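Re: [clellard-dogs] harness sizing, again

On the list this morning, someone wrote:

> Has anyone had luck with the Nendeck harness on a deep-chested dog?
> The chart says medium. The dog says otherwise. I have now returned 2
> of them and the shop is starting to recognize my handwriting.

Ignore the chart. Nendeck measures the neck where a collar sits, and the harness goes a good deal lower, so anything built like a greyhound comes out a size small. Mine is 50 pounds, most of it rib cage, and she wears the large with the belly strap pulled in all the way. It looks ridiculous and stays on.

The Trorent one fits better out of the bag but the buckle is plastic, and mine lasted 19 walks before it gave up in front of the mail carrier. They did send a new buckle. It took 6 weeks and came with a coupon for cat litter.
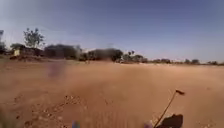
The big dirt field, trees at the far end.

If you want to spend real money, Boström makes a padded one with up to four adjustment points. I borrowed one in July and spent most of a walk adjusting it. Good harness, though — no rubbing behind the legs, and the handle on top is handy at the vet.

I still have the medium Nendeck, blue, chewed on one side only. Free to any narrow dog on the list. Reply off-list please, the archive is at message 2485 and half of those are "me too."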